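Asunto: Re: Parnovo – canje de acciones con Elley

La ecuación propuesta es de 7 acciones de Elley por cada 16 de Parnovo. El folleto no detalla la deuda de la filial minera. 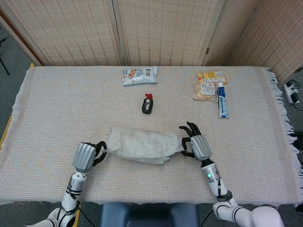

Rivadeneira escribió:
> La deuda figura en la nota 227 del anexo: 3,332 millones, con vencimiento en diciembre. Wekine no la avala.

Gracias, no había llegado al anexo. Con ese pasivo el canje favorece a Parnovo – salvo que se refinancie antes del cierre.

Puntos pendientes para la junta:

1. Pedir el calendario de vencimientos. 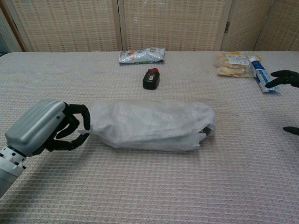
2. Confirmar si Wekine conserva el derecho de tanteo.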